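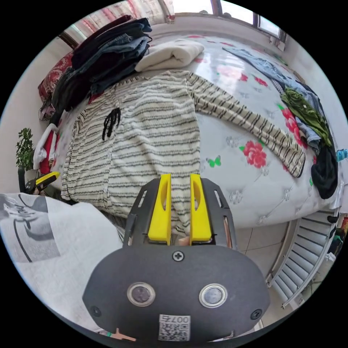

What does Tatetti do?

Tatetti cleans, repairs and reshapes knitted clothing for private customers, stores and costume departments. Work is done at one site, on garments sent by mail or handed in at the counter.

Search this site
Enter search term
Go

May
By Rowena Navarro

About Tatetti

Tatetti is a knitwear service workshop. It was set up by Divina Aquino, a former linking machine operator and later a production supervisor at a sweater factory, and it still occupies the ground floor unit where it opened. Divina runs the repair bench. Rowena Navarro runs intake, wet processing and the records.

The workshop accepts sweaters, cardigans, vests, knitted dresses, hats, scarves and blankets. It does not accept woven tailoring, leather, down-filled items or carpets. Socks are accepted if hand knitted.

The name Tatetti has no meaning in any language known to us. It was painted on the door when the lease was signed and was kept.

Scope of work

Repair covers holes, dropped stitches, runs, pulled threads, worn elbows, worn cuffs, failed seams and neckbands that have lost recovery. Most repairs fall into one of the methods below.

Grafting (Kitchener stitch) joins two rows of live stitches with a third row sewn by needle. It is used when a clean horizontal join is possible and a matching yarn is available. On plain stockinette at medium gauge the repair is difficult to find afterward. On stripes it depends on the stripe depth, and the join is placed inside a stripe of a single color, away from the color change.

Swiss darning (duplicate stitch) follows the path of the existing yarn and thickens it. It is used on thin areas where the stitches are still intact. It adds weight to the fabric, and on fine gauges the added weight can be felt.

Woven darning fills a hole with a grid of warp and weft. It is strong but does not stretch with the knit around it. We recommend it for blankets and for elbows where the customer does not mind a visible patch.

Re-knitting replaces a full section, usually a cuff, hem or neckband. The old section is unpicked to a sound row, the stitches are put on needles or on the machine, and the new section is knitted outward. Ribs are matched by needle count as well as by measurement.

Ladder repair is done with a latch hook from the face of the fabric. Runs in very fine viscose are sometimes refused.

Printed and flocked areas are treated separately from the knit. We will repair fabric next to a print but do not restore the print itself. Heat is kept off printed areas at all stages. If a hole passes through a print, the customer is told before work starts that the repair will interrupt it.

Yarn matching

The workshop holds 349 shades of mending yarn on small cones, in wool, merino, cotton and a wool and nylon blend. The cones are sorted by fiber, then by thickness, then by shade. Shade is judged by eye under a daylight lamp against the inside of a seam, where the original color is least changed by light. A second reading is taken against the face of the fabric near the damage. Where the two readings differ, the match is made to the face.

Off-whites cause more trouble than any other group. A cream yarn that agrees with the garment under the lamp may look yellow next to it in a room with warm bulbs. For creams and ivories we mail two short yarn samples pinned to a card and wait for the customer to choose. Black is matched for luster as well as shade, as a matte black yarn on a smooth black fabric is easy to see.

If no stock shade is close enough, there are three options: yarn drawn from the garment's own seam allowance, yarn dyed to order by Dizon, or a contrasting color picked by the customer. Dizon works in minimum lots, which makes the second option expensive for one sweater. Stores that send several pieces in the same color usually take it.

Wet processing

All garments are washed before repair. Soil hides damage, and larvae and eggs must be dealt with before an item goes near other knitwear. Items with signs of moth are bagged at the counter and go straight to the freezer. They are taken out, allowed to reach room temperature, and frozen a second time.

Washing is by hand in shallow trays for wool and by a low-agitation machine cycle for cotton and blends. Wash and rinse water are held at the same temperature. The detergent is neutral and contains no enzymes or brighteners. Protease enzymes attack wool, and brighteners change the reading of pale shades under daylight.

Striped garments with a strong contrast are tested for bleeding before the first wash. A damp white cotton cloth is pressed on the dark yarn at an inside seam. If color transfers, the garment is washed alone in cold water, lifted out without soaking, and rolled in a towel right away. Customers can do the same test at home and we advise it for any new garment with dark stripes on a light ground.

Water is removed by rolling and pressing or in a small spinner with the garment in a net. Garments are never hung wet.

Blocking and drying

Every item is measured at intake: chest, body length, sleeve length, shoulder width and hem width. The measurements are taken with the garment flat and relaxed and are written on the job card. After washing, the piece is laid on a mesh rack and eased to the same figures. Pins are used on lace and on collars. Ribs are pushed together and left unpinned.

Where a customer asks for a change of size, we state what the fiber will allow. Wool can be eased outward by a small amount and will hold until the next wash. Cotton will usually return. Acrylic can be set with steam, and the setting is permanent, so a sample area is steamed first. A sweater that has felted in a hot wash cannot be brought back, although some width can be recovered at the cost of length.

Equipment

The bench has two flat-bed knitting machines, a dial linker, a seven-cut hand frame kept for heavy ribs, and the usual hand tools. The linker was bought used and rebuilt by Divina over one winter. Its point pitch limits us to medium and fine gauges, so heavy seams are sewn by hand with mattress stitch.

Job cards were kept on paper for the first years. They are now entered in Skudalar, a records program written for upholstery shops, which handles yarn lots well and sleeve measurements badly. The paper card still travels with the garment.

Finished work is packed flat in tissue and a paper mailer. We stopped using plastic garment bags some time ago, except for items going into cold storage.

Capacity and turnaround

Tatetti handles about 600 garments a year. Volume is lowest in June and highest in October, when people take sweaters out of storage and find the damage. Simple repairs are returned in three weeks. Re-knit sections take longer, and dyed-to-order yarn adds the dyer's own lead time. There is no rush service.

Each piece is quoted after inspection. The quote lists the method, the yarn, the expected appearance and the price, and it stays open for 30 days. If the customer declines, the garment is washed and returned for the cost of postage.

Store and costume accounts

We hold repair accounts with several small stores, the largest of which is Tendier, a secondhand knitwear seller. Tendier sends stock in mixed boxes and sets a ceiling price per piece. Anything that would go over the ceiling is sent back marked with the fault and its position.

Costume work follows different rules. Damage may be added as well as removed, and two or three copies of a garment may need to be brought to the same state. Reference samples stay with the job until the last copy is approved.

Training

One trainee is taken at a time, for a period of nine months. The first part is spent on seams and on reading fabric: identifying structure, gauge, fiber and direction of knitting from a cut piece. Grafting comes next, then machine knitting, then linking. Trainees keep a swatch book. The bench standard for grafting is a join in contrasting yarn with even stitch height across 1000 stitches, worked over as many swatches as needed and checked on the back as well as the face.

Earlier knitting experience is useful but not required. Good near vision, with or without glasses, is required. Applications are read in May and the place begins in September.

Sending a garment

Write your name, return address and phone number on a sheet of paper and put it inside the package. Mark each fault with a safety pin or a loop of contrasting thread. Do not use tape or stickers. Do not trim loose ends, even long ones, and do not tie knots in a run. If you still have the spare yarn that came with the sweater, include it.

Empty the pockets. Note any known allergies to wool grease or lavender, both of which are present in the workshop.

Counter hours are 10 a.m. to 4 p.m. The counter is closed for the last two weeks of December, and packages arriving then are held at the post office.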